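Kemis kitchen island with curved front

Home > Kitchen > Islands and counters > Kemis

Item no. 677
Color: white
Delivery: 15 to 25 working days
Warranty: 3 years on the body, 3 years on the faucet

The Kemis is a free-standing kitchen island for open rooms, made in our own workshop at Ginorero. We started to build it after many customers asked us for an island which does not have hard corners on the side where people walk. The front is one continuous curve, and you can pass it with a tray or with a small child at your hand and not think of your hip.

Who is it for

We sell the Kemis mostly to families, but also to small offices and studios who want a place for water and coffee in the same room where they work. It does not need a wall behind it. It only needs a water connection and a drain in the floor, and your plumber must prepare these before we come. The drawing for the plumber is sent to you together with the order confirmation, please give it to him early.

The faucet

The standard faucet is the Kutov gooseneck in black. The neck is high, so a tall pot or a watering can goes under it without tilting. It turns to both sides. If you prefer another faucet you can order the island with the hole only, and the price becomes lower. Please tell us the diameter of the hole when you order, we can not change it later.

In an open room

White was our first color and it is still the one that we deliver most. It goes well with dark surfaces, for example a wood-paneled wall or kitchen fronts in a dark tone, and it keeps the middle of the room light. Customers often ask if the island must match the rest of the kitchen. In our opinion it must not. A white island with dark counters further back looks calm, and if you renovate the kitchen after some years, the island can stay.
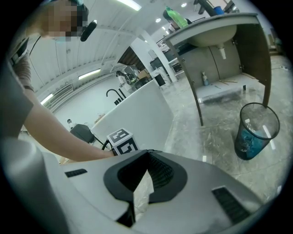
Seating

You can put any chair or stool near the island. For long work at the counter we advise a stool with a back. The Osei stool has the right height and we give a reduced price when it is ordered in the same order. An office chair on wheels is too low for the top, but it does no damage to the base.

Cleaning

Use warm water, a soft cloth and a little dish soap. Wipe the black faucet dry after use if your water is hard, otherwise you will get white spots on it. Do not use powder or steel wool on any part. Coffee and red wine should be removed the same evening.

Delivery and installation

Two persons from our team bring the island and place it. They work from 8 in the morning and need over 3 hours, and during this time the water must be closed. The old furniture we can take away for an extra fee, but it has to be empty. Please measure your door and your elevator. The top comes separate from the body and this helps in narrow stairs.

Questions before you order

For measurements and special requests please write to Sosina Derese. For delivery times and spare parts please write to Sum-yee Tsang. Both answer in English. In April the workshop is closed for one week and the answers can be slower.

Spare parts for the Kemis

Kutov faucet, black
Seal set for faucet
Cover for unused faucet hole, white
Repair paint, white, small bottle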